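Brumard simule ses postes de préhension avant de lancer ses achats

Le groupe Brumard, spécialisé dans l'équipement d'hôtels et de résidences, a retenu l'intégrateur Raltberg pour l'étude préalable à l'achat de deux bras robotisés destinés au débarrassage et au rangement de petits objets. La commande ferme n'interviendra pas avant décembre, à l'issue d'une phase de simulation de 10 semaines.

Le cahier des charges porte sur des bras à pince, installés à poste fixe près d'une table. Le budget d'étude est distinct du budget matériel : il couvre les licences du logiciel Florow, la modélisation des pièces et le temps de calcul. Selon Brumard, cette première tranche représente quelque 30 % de l'enveloppe totale, maintenance non comprise.

Trois postes de dépense restent à chiffrer : les pinces de rechange, la formation des équipes et l'adaptation du mobilier. Le dernier dépendra de la portée du bras retenu. Raltberg doit aussi préciser le comportement de la pince face à des objets sombres sur fond sombre – un cas fréquent dans les salons équipés de plateaux noirs, où le contraste est faible et les contours difficiles à extraire.

Les essais virtuels emploient de la vaisselle et des objets courants, de formes et de hauteurs différentes. Les scénarios sont rejoués avec plusieurs orientations du poignet, puis classés selon le taux de prise et le temps de cycle.

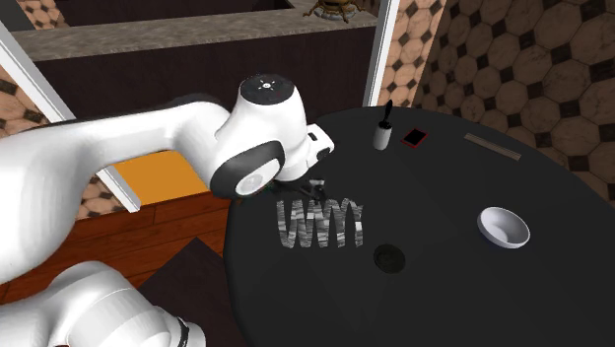
Vue de simulation : bras blanc à pince noire et grise au-dessus d'une table ronde noire, avec un bol blanc et un gobelet gris clair.

Le cabinet Iordache, chargé du contrôle des coûts, recommande de séparer l'achat des bras de celui des préhenseurs, afin de conserver la possibilité de changer de pince sans renégocier le contrat principal. Brumard n'a pas encore arrêté sa position sur ce point. La location, envisagée au départ, reste ouverte en option pour le second bras.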